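4.2 “温馨”一词的语义磨损

房屋租售文案里的形容词，大概是现代汉语中工作最辛苦的一批词。我们从Jedari平台上收集了80篇文案，全部写于同一个11月，逐篇标注其中的评价性词语。结果并不出人意料：78篇用了“温馨”。余下的2篇，一篇写的是地下车位，另一篇写的是仓库，后者用了“雅致”。
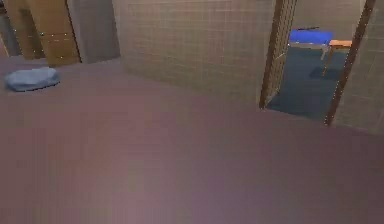 阅读时长：2分钟

按照词典的解释，“温馨”兼有温暖与芳香之意。文案作者对芳香一项普遍保持沉默，对温暖则十分慷慨，连没有暖气的顶层阁楼也不例外。我们认为，这个词在语料中已基本不承担描写功能，它标示的是文体：读者看到“温馨”，便知道自己在读广告，后文的面积最好亲自去量。这与书信里的“此致”颇为接近，写信的人此时并不打算致什么。

词语搭配也支持这一判断。“温馨”后面最常出现的名词是“小窝”，其次是“卧室”。语料中凡写到卧室，句式几乎固定：先说安静，再说采光，最后请读者想象自己躺在那里。至于躺下以后能不能打开柜门，文案一律留给读者去发现。

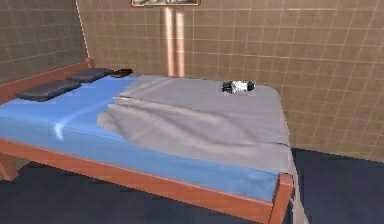
Benedita Mota
通讯作者，应用语言学研究员

4.3 回避与补偿

比夸张更值得注意的是回避。80篇文案中有47篇从未出现“小”字，“小窝”除外，这个“小”显然享有外交豁免。应当说“小”的地方，作者改说“紧凑”“利落”“好打理”。Uliana Hordiienko在编码手册中把这类词归为“补偿性形容词”，意思是房子少给的，句子补上。两位编码员起初对“动静分明”是否属于此类意见不一，后来发现它多指卧室紧邻电梯井，分歧随即消失。

过道是回避现象最集中的部位。它既不能睡，也不能坐，却要照常计入面积，于是在文案中获得了“缓冲空间”“归家仪式感”等头衔。一篇文案称过道“赋予生活以纵深”，编码员读了三遍，仍无法确定这句话有没有主语以外的内容，最后标为“其他”。

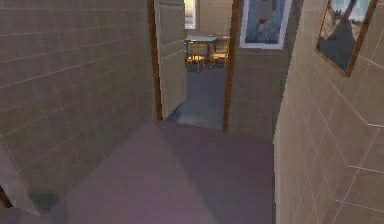 图1 贴瓷砖的过道与敞开的门洞（渲染图）

家具类词语的情况略好。桌子毕竟是桌子，可供发挥的余地有限，多数作者只在前面加一个“百搭”。不过一旦桌上有了摆设，文案便会转入“生活方式”的语域，句子变长，动词减少，句号改为省略号。我们据此推测，摆设与省略号之间存在正相关，但样本太小，或者按本语料的说法，太紧凑，尚不足以检验。 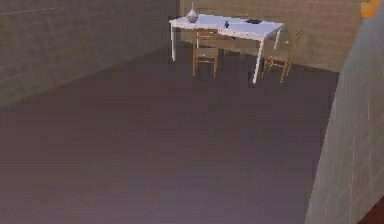 Inese Rebane读过初稿后提出，把“温馨”判为空词未免过于急躁：租客看房时若听不到这个词，反而会疑心房子出过事，可见它的缺席仍有意义。这一意见我们接受，并在表中把“空”改为“近空”。她还建议把二手家具文案纳入对照，理由是那里的“九成新”同样久经磨损。相关语料尚在标注，本节暂不报告。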